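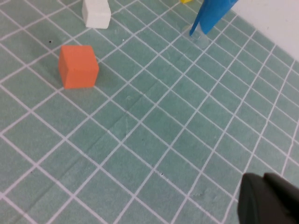
REVIEWS > TOYS & GAMES > BUILDING BLOCKS

Jomen Starter Blocks

Price as tested: £28
Pieces: 11
Cube edge: 50 mm
Reviewed by Lleucu Humphreys
Updated 11th November

The Jomen Starter set is a small set of coloured blocks for table or floor use. Most pieces are plain cubes. The rest are white and more varied in outline, including one with a stepped or notched top. There are no magnets, studs or other fixings, so everything depends on flat faces and friction.

Dimensions

I measured each cube on all three axes with a digital calliper. The largest deviation was on the yellow cube, which was slightly under on one axis. It makes no difference in a short stack. In a tall one you can feel a small step with a fingertip where the yellow cube meets its neighbour.

The edges are slightly rounded. This makes the cubes pleasant to handle but reduces the contact area, and a tower leans sooner than one built from square-cut blocks of the same size. The Callham set we reviewed in August has sharper edges and stacks better. It also costs more and marks a soft tabletop if dropped.

Colour

The orange has a good deal of red in it and is easy to pick out on a green surface at any distance I tried. The yellow is the more variable of the two. The top face reads as a pale lemon under overhead light, while the side facing you is a deeper, warmer shade. A child sorting by colour is unlikely to be confused. Anyone matching blocks to the printed card may be, as the card shows a single flat yellow that agrees with neither.

The white pieces have a matt, chalky look. They are the weakest choice for use near a white wall and I would have preferred grey.

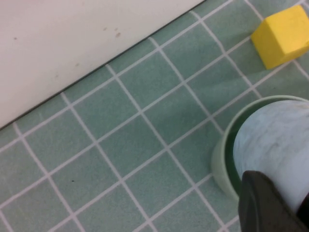

Yellow cube on the green grid. Note the difference in tone between top and side.

Use on a grid

The set is sold for free building, but I found it more useful on a surface with a square grid. Simple placing games work well: one person sets out a pattern, the other copies it a few squares away. A cube placed squarely across a line is easy to tell from one placed inside a cell, so the rules can be made harder without extra pieces.

Genalyn Calimlim tried the same games with her class and reported that the stepped white piece was the one most often placed the wrong way round. The card does not show which way it should face.

Packaging and weight

The box is oversized. Boxed weight on our scales was 1,980 g, a good part of which is the tray. The lid is a tight fit and the corners of ours had split by the second week. A drawstring bag is sold separately.

For

Consistent cube size, strong orange, comfortable edges.

Against

Printed card is inaccurate on yellow, poor box, too few pieces for two children building separately.

Alternatives

Callham for stacking. The Gastis set is cheaper, but the colours are duller and our sample had a noticeable seam on most faces.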